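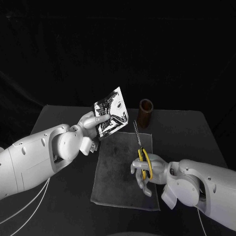 One of the small square prints, with the gray cloth down on the table.

Friday, December 13, 2019

I finished sorting the photographs this week. I started in August, when I brought the last two boxes home from the storage unit in Tollstead, and I thought it would take a couple of weekends. The final number is 359 prints kept, which I only know because I had to order sleeves for them.

Most of the pictures are ordinary family size, four by six or smaller, and those went quickly. The square ones took the time. They came from a night class I took years ago at the Fellness arts building, where Chantal Bélanger taught darkroom printing. We were supposed to pick one subject and stay with it. I picked faces, close up, and printed everything with as much contrast as the paper would give me. Chantal thought I was losing too much in the shadows and wrote so on the back of several of them in pencil. I can see her point now. In the one at the top of the page you get an eye with dark lashes, a brow, and then big black diagonals across the rest of it. I have looked at it many times and could not say if the black is hair or shadow. I still like it better than the softer ones.

The person in most of the series is Noémie Kennedy, who sat next to me in class and was patient about being photographed. I took pictures of Keegan Chan too, but he blinked a lot. I mailed Noémie nine prints in October and she wrote back to say she had forgotten the whole thing. She asked for one more, of her hands, and I haven't found it. If it exists it may be in with the negatives, and I haven't opened those yet.

A few notes on how I did the sorting, mostly for my sister, who has our father's slides and has been asking.

Work on a cloth. I used a plain gray one, laid flat. I tried the bare table first and the prints stuck to it by suction, especially the glossy ones, and I bent a corner trying to get a fingernail under. On the cloth you can slide them around and pick them up without a fight. Shake it out between boxes. Old boxes have a lot of grit in them.

Hold prints by the edges. I was good about this for the first hour and then got lazy, and there are now fingerprints on some pictures that survived years in a damp storage unit without any. I bought cotton gloves and did not like them. I dropped things. Washing my hands and drying them well was enough for me, and the white border gives you somewhere to hold if you pay attention.

Look at the backs before you decide anything. I had already put a pile in the discard bag when I noticed the pencil. Besides Chantal's comments there were paper grades, exposure times, and in one case a phone number and the word "Thursday." I copied the useful notes onto a list. Do not write on the backs in ballpoint yourself. It presses through, and you can see it from the front when the light comes from the side.

Don't sort by date if you don't know the dates. I wasted most of September on this. I had a row for every year, and a big heap at the end for the ones I couldn't place, and the heap kept growing. In the end I sorted by who was in them, and then by size, and that took four evenings.

I threw out 127 prints. That bothered me the first night and not after that. They were test strips, duplicates, pictures of a parking lot from three slightly different places, and a whole envelope that had gotten wet and dried in one block. I tried soaking a corner of the block to separate it and the surface came off, so I stopped. If anyone knows a way that works, I kept the block.

For storage I used clear sleeves and two flat boxes from Borside. The boxes are fine. The lids are tighter than they need to be and you have to work them off one side at a time. The square prints don't fit the standard sleeves very well. They slide from side to side, and on the flexible paper that means the corners can curl. I cut strips of card to fill the gap. Lemieux sells a square sleeve but only in packs of 200, and I didn't want to pay for that many.

Aksel Hallgrímsson, who I used to share a darkroom with, asked why I don't just scan everything and get rid of the paper. I am scanning some of them. The family ones are done and on a drive. The high-contrast ones scan badly on my machine. The blacks go a little green and the surface picks up every bit of dust, and when I clean up the dust in software I lose some of the grain as well. I may take a few to a shop in the new year and see what they can do. I'd keep the prints either way.

The next question is what to put on the wall. I have space in the hallway for one row. My plan is to hang the faces in plain black frames with a wide mat, all the same size, and leave the family pictures in the boxes where people can go through them at the kitchen table. I laid a few out on the floor last night to see how they looked together. The darkest ones pull your eye too much if they are next to each other, so they need a lighter one in between. I don't have many lighter ones. I may have to reprint a couple, and that means finding the negatives, and that is the box I have been avoiding.

Jarrah Faulkner has offered me the use of an enlarger through January. I need to buy paper and find out if the trays in the garage are cracked. If I get the hands picture out of it, Noémie, I'll mail it to you.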